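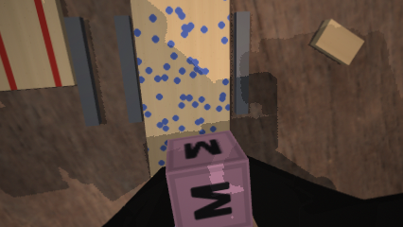
4. Rules for marking and reporting simulated handling trials

4.1 Scope of the rules

The rules set out in this section apply to trials in which an arm with a gripper picks up, moves or sets down small objects on a table, and in which the whole setting is drawn by a computer. They were written for the Grorkico set of trials and have since been taken up, with small changes, by the Trorkdale laboratory. They cover the layout of the table, the naming of objects, the views that must be kept, and the way in which a trial is judged. They do not cover the safety of people who work near real arms, for which separate standards exist and should be followed in full.

A rule is marked in the text as required where the word "must" is used. The word "should" marks good practice, and a group that departs from it is expected to say so in its report. The two words are kept apart throughout. Earlier drafts used them loosely, and the groups that tried to follow those drafts read the same line in different ways.

4.2 Layout and naming

Each trial must be filed with a written list of the movable objects on the table. The list must give every object a short plain name that will be understood by a reader who has not seen the trial. Colour and shape are usually enough. Where a marking is used to tell one object from another, the list must say which marking it is and which way up it stands at the start. A letter is a poor marker if it can be taken for another letter when turned over. The cube in Figure 1 carries an "M" which, seen upside down on the top face, looks like a "W", and a marker working from that view alone could enter the wrong name. Groups should choose letters that stay clear from any side, or should use colour as the first means of telling objects apart and the letter as the second.

Objects that are not part of the task must also be listed. It has been common to leave them out on the grounds that the arm has no reason to touch them. Such objects still bear on the result: they take up room, they cast shadows, and they may stand in the way of the shortest path. On a table such as the one shown in Figure 2, the flat strips lying beneath the gripper belong on the list as much as the red cube does, whichever of them the task is concerned with.

The look of the setting falls under the same rule. The surface, the light and the background must be fixed before a block of trials begins and must be named in the report. If any of them is varied on purpose, the range must be given — a bare note that "the light was varied" will not be accepted.

4.3 Views to be kept

At least 2 views must be kept for every trial. One must be close to the gripper, so that the contact between the fingers and the object can be judged. The other must stand back far enough to show the arm and the working part of the table. Neither view is sufficient alone. In a close view the gripper may hide part of the object it is handling, and the edge of the picture may hide more; in Figure 1 only the top face and the upper part of the front face of the cube can be seen. In a wide view the fingertips are small, and a narrow gap between finger and object is easily missed.

Both views must carry the same clock. The Vorkier recording tool does this without further work, but groups that use other tools should check the clock at the start and at the end of each block. A drift that is too small to notice in a single trial can build up over a long run.

4.4 Judging a trial

A trial must be judged from the full record. Single pictures may be printed in a report to show the layout or the position of the arm, but they must not be offered as proof of success or failure. Figure 2 gives the position of the arm at one moment, with the pink fingertips held over the table and touching no object. Whether the gripper is on its way down or on its way up is a matter for the record, and a caption must not claim more than the picture can support.

Every trial should be judged by 2 people working apart. Where they differ, both marks must be kept in the file together with the mark that was finally agreed. A time limit must be stated. In the Grorkico trials the limit was 30 seconds, and a trial that ran past it was marked as failed even if the object was later set down in the right place. 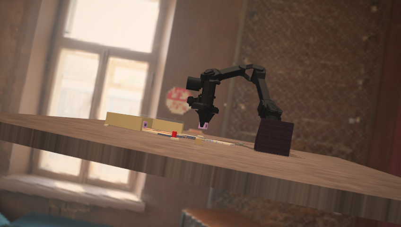

Senan Kavanagh, in written comments on the draft, held that a fixed time limit punishes careful methods and rewards hasty ones. A slow arm that never drops anything, Kavanagh wrote, may be of more use in a workshop than a quick one that drops a part now and then, and a rule that marks both as failures tells the reader very little. The comments asked that the time taken be reported for every trial and that the limit be removed.

The first request has been met. The time taken must now be given for each trial, including those that ran past the limit, and late finishes must be shown in a column of their own. The limit itself has been kept. Without it, groups would be free to choose their own stopping point after seeing the results, and the rates they reported could not fairly be compared.

4.5 Use of the rules so far

The rules were applied in full to the 1940 trials of the Grorkico set. The marking sheet was then revised in February, when the column for late finishes was added, and the trials were marked afresh on the new sheet. The Dogbe group has used the same sheet with its own list of objects and reports that the heaviest part of the work is the naming of objects outside the task.

Several matters remain open. The rules say nothing on how closely a drawn object must match the weight and grip of a real one, and at present each group states its own values. They also give no guidance on trials in which the arm moves an object by pushing it along the table. Such trials should be filed separately until a wording has been agreed — the terms "lifted", "carried" and "set down" on the marking sheet do not fit them.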